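Stotano Plaid Backdrop Panels and Marble-Look Tabletop

3 min read

Most tabletop backdrops come in white, gray, or a shade called oatmeal, and we sell those too. The Stotano set is for people who have looked at oatmeal long enough. You get three plaid panels, one for the back and one for each side, and a pale beige top with a marble pattern that keeps quiet while the walls do the talking.

The plaid runs teal, pink, orange, purple, yellow and green stripes over white. Shobha Achari drew it for Brilta in June and was asked twice to take a color out. She added the green.
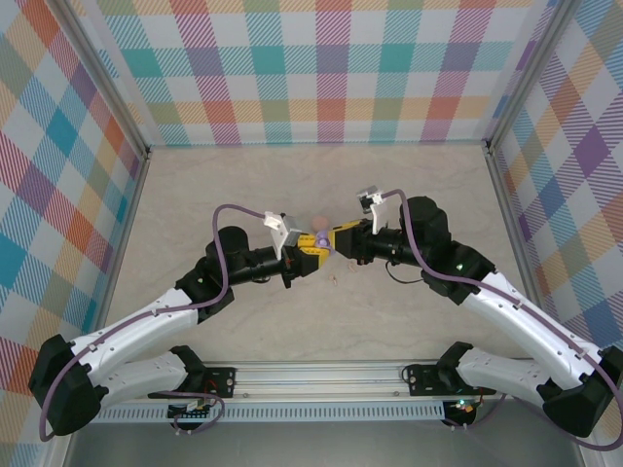
Small bright things do well on it. Toys, beads, erasers shaped like fruit, whatever lives at the bottom of your craft drawer. Yellow shows up best against the pale top. Lavender holds its own in the middle but can drift into the stripes if you push it too close to the back wall. Plaid on plaid is your own business.

What comes in the box

Three printed panels, the tabletop sheet, and a bag of clips from Bilgin that fit standard slotted aluminum posts. Posts and rails are sold separately, under Frames. If you already have a Clendilgate frame, the panels go straight on – loosen the corner screws first, slide the panel down, then tighten. Going in the other order is possible and will teach you some new words.

Side panels can stand square or slant in toward the back. The back panel is 600 mm high. The whole set comes to 3000 grams without the frame, so one person can carry it, and will be asked to.

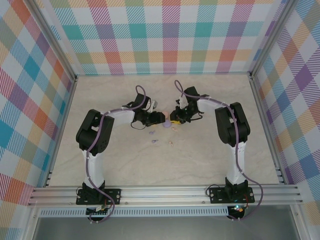

Stotano plaid on three sides, marble-look top, aluminum posts at the back corners.

Care

Wipe the top with a damp cloth. Crumbs and tiny parts blend in with the veining more than we'd like, so run your hand over it before you roll it up. Don't use glass cleaner on the panels. Store them flat, or rolled with the print facing out.

Price is $147 for the full set. A replacement top by itself is $70. Single plaid panels are not available, and yes, we have been asked.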